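Grasora Mail-Order Pharmacy – Frequently Asked Questions
Last updated 12 Dec 2022

How do I move my prescriptions over to Grasora?
The easiest way is to give us the name and phone number of your current pharmacy and let us do the calling. Most pharmacies send everything across within a day or two, though the holidays slow things down a bit, so please don't wait until you're on your last few tablets! If you have refills left, they come along with you.

How long does delivery take?
Plan on five business days from the time we have your prescription in hand. Orders placed by noon go out the same day. If you live outside our regular delivery area we hand the parcel to Vodis, and you'll get a tracking number by text or email, whichever you picked when you signed up.

Is there a delivery charge?
No, not for regular delivery. Overnight service costs extra, and we'll always tell you the price before we send anything.

Can you pack my pills by day and time?
Yes, and lots of our customers love it. The service is called Nepia, and it puts your morning, noon, evening and bedtime pills in separate tear-off pouches with the date printed on each one. Almost 300 households switched to it in August alone, so there was a short waiting list for a while, but that has cleared up nicely. A few medicines have to stay in their own packaging – your pharmacist will let you know which ones.

Can I get a label in my own language?
We print labels in English and Spanish, and we can add large type to either one. Just ask when you order, and we'll keep it on your account from then on.

I have medicine that I bought overseas. Should I tell you about it?
Please do, and the same goes for herbal products, vitamins and anything you picked up at the grocery store. Our pharmacists check everything you take together, and they can only check what they know about. Have the box handy when you call, or send us a picture of the side with the writing on it. 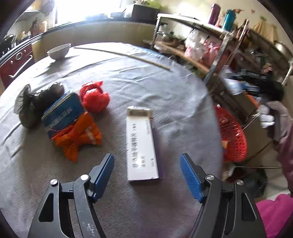 A customer wrote in to ask whether she should stop taking her usual herbal capsules until someone had looked at the list, and whether the check would hold up her refill. Keep following your doctor's directions in the meantime and call us that same day, so a pharmacist can go over it with you. Refills are seldom held up by this, and we'll phone you if yours is.

What do I do with medicine I no longer need?
Ask for a Gendovora return envelope with your next order. It's free, and the postage is already paid. Needles and inhalers can't go in it, so call us about those.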